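Two Arms Are Not a Helper

I have been hearing for years that the home robot is nearly ready, and that this time it will come from ordinary people with an aluminum rail and a free weekend. So when the shared workshop I belong to, Zunditz, let a few members bolt together a two-armed machine on one of the long benches, I was asked to be pleased. I am trying. I have paid dues there long enough to remember the laser cutter that was going to change everything, and I still cut my cardboard with a knife.

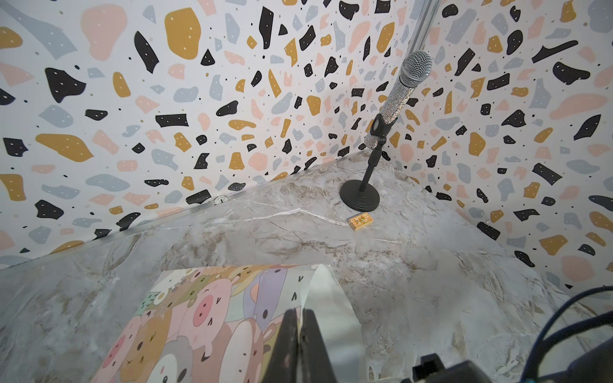

SAMONTE, 09/07/2021 – The builders call their machine Titia. Rogério Moura did most of the mechanical work and Daiane Amaral wrote most of the software, and they argue well together, which I count in the project's favor. What they want from it is modest enough on paper. It should pick up the small stuff of a household and put it where it goes: bags, packets, bits of paper, the odds and ends that collect on a kitchen counter by Thursday.

I have no quarrel with the workmanship. The wiring is tidier than mine has ever been. My quarrel is with the word "helper," which is what it says on the sign-up sheet by the door. A helper takes work off you. So far as I can tell, Titia has moved the work from the counter to the keyboard and added a good deal of it along the way.

Think about what a bag of candy asks of a pair of hands. The packet is slick and it slides. It has no fixed shape, so the place you decided to grab is somewhere else once you touch it. A paper bag is worse, because it has to stay open while you put something in, and paper has its own ideas. A child of three manages all this with one hand while looking at something else. Grown people with engineering degrees can spend an evening on it and go home talking about finger pads.

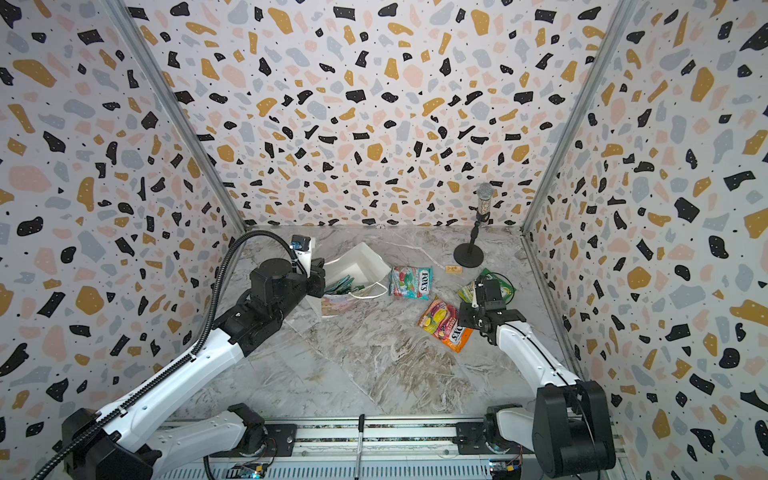

The gift bag and the candy packets, with both arms over the table.

Rogério's answer, when I say this, is that everyone starts somewhere. Of course they do. But where you start tells you something about where you expect to end up, and I would like somebody to tell me in plain words what the finished thing is for. Who is going to own a table with a rail bolted along the front so that their groceries can be put away slowly? I have seen the kitchens people in this town live in. Mine would lose the table.

Then there is the price, which hobbyists count in a funny way. They count the parts. They don't count the nights, or the bench that the rest of us can't book, or the 11 messages I got last month asking me to please keep the big extension cord free. Nga Lò, who repairs sewing machines two benches over, put it better than I can. She said that if she spent 50 hours on a customer's machine and it still dropped stitches, she wouldn't call it learning.

I think she's a little hard on them. People should be allowed to build things that don't pay. I once made a boat. But I never told anyone my boat was the future of shipping, and that is the sort of claim that gets attached to robots before the glue has set. Tsz-kin Chuang, who is on the builders' side and is no fool, told me over coffee that every house will have a pair of arms by 2088. I asked why 2088. He said it sounded far enough off to be safe. I liked him more for that than for anything else he has said on the subject.
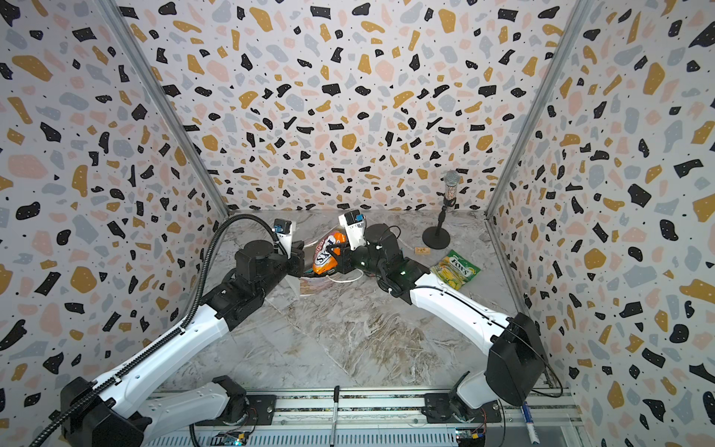 The part I can't get past is how much has to be arranged ahead of time. A workshop bench is a polite place. It has walls if you want walls, the lights stay as you left them, and no one's cat walks through. Houses aren't like that. In a house the packet is under a newspaper, the newspaper is under a coat, and someone is shouting that the phone is ringing. Every home robot I have read about did fine on its own table, and I would like to see one taken somewhere it hasn't been set up for.

Daiane doesn't disagree as much as I expected. She says the table is for finding out which problems are theirs and which belong to the packets, and that she'd never promise anybody a clean kitchen. Fine. Then take "helper" off the sheet and write "two arms, unfinished." I'd sign up for a turn at that myself, probably on a weeknight, and I'd bring my own groceries.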